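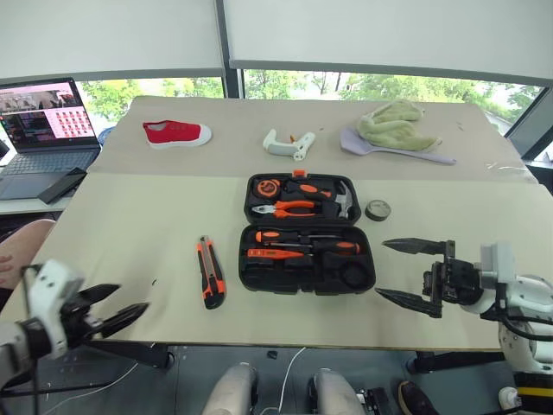

Talks & Slides | Small Workshop Budgeting

Buying your first robot without emptying the tin – speaker notes

(Start before everyone's sat down, they'll catch up.)

Hello! I'm going to talk about money for the next bit, so if you came for clever demos you want the room next door. I look after the equipment budget at Primholm and last year we went from no robots to one two-armed robot, and I made most of the mistakes so you can have them for free.

First thing. The quote is the easy part. Toneck sent us a lovely one, two pages, all very clear, and I put that number straight into the January plan and felt pleased with myself. Then came the bits that weren't on it. Spare fingers for the grippers. A table that was the right height. Delivery, which was 400 pounds on its own because of our stairs (ask about stairs!). By the time we'd added the lot we were 1790 pounds over, and I had to go back and ask for it, which is a horrible conversation to have twice.

So my sheet now has a line called "stuff on the table". People laugh at that one. But if your job is putting tools back in a case, you need a case with proper shaped slots, and a hammer, pliers, a tape measure, a screwdriver, a knife, and you need them again when they wear out. Ours also does odds and ends – a canvas shoe, a glue gun, a spatula, a towel – and those come out of the same line. Soft things and hard things want trying separately before you sign for a gripper. We tried only hard things. Don't do that.

(Pause here, somebody always asks about towels.)

Second thing, people time. I'd put down 13 hours for setting up. It was almost 60. Some of that was us being slow, fine, but a lot of it was somebody sitting at a laptop at the side, sorting through recordings, and I hadn't given that job a penny. Put it in. Put it in under wages and not under "misc", or it'll vanish the first time anyone wants a saving.

Third thing, renting. We had a price from Granström for a six-month hire and I turned my nose up at it. With hindsight I'd have hired first, then bought. The Nenthorpe site did it that way round and their second-year budget looks a lot calmer than mine.

(If short of time, skip the next bit.)

Insurance: ring them before it arrives. Ours wanted the serial number and a note of who could press the stop button.

Right, questions. I've got the blank version of my sheet on a memory stick, come and find me at the front if you'd like a copy.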